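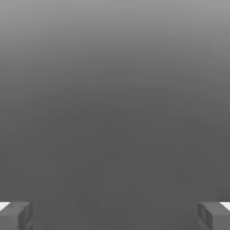 Section 4: Preparing and Painting the Wall

Read this section through before opening the can. Fidetti wall paint is for indoor plaster and drywall only. For kitchens and bathrooms, see Section 6.

Before you start

Open a window. Move furniture away from the wall and cover the floor. Turn off the power at the breaker before removing outlet covers.

CAUTION: Houses built before 1978 may have lead paint under newer coats. Do not sand until the old paint has been tested.

1. Fill nail holes and cracks with Eshun filler. Let it harden, then sand level with the wall.

2. Wipe the wall with a damp cloth. Greasy spots need a little dish soap, then clean water.

3. Tape the baseboard and window trim. Press the edge of the tape down with a putty knife.

4. Prime all filled spots and any bare plaster. Bare spots soak up paint and will show through as dull patches.

5. Stir the paint from the bottom of the can for 2 minutes. Do not shake it.

6. Brush a strip along the ceiling line and into the corners.

7. Roll the rest of the wall while the strip is still wet. Work from top to bottom, and finish each section with light strokes in one direction.

8. Wait 4 hours, then apply the second coat the same way.

NOTE: If you need more than one can, mix them in a large bucket first. Color can vary slightly between batches — even when the labels match.

9. Remove the tape while the second coat is still soft. Pull slowly, back on itself.

Wait 18 days before washing the wall. Until then, dust it with a dry cloth only.

Store leftover paint with the lid tapped down, away from frost. Write the room name on the can.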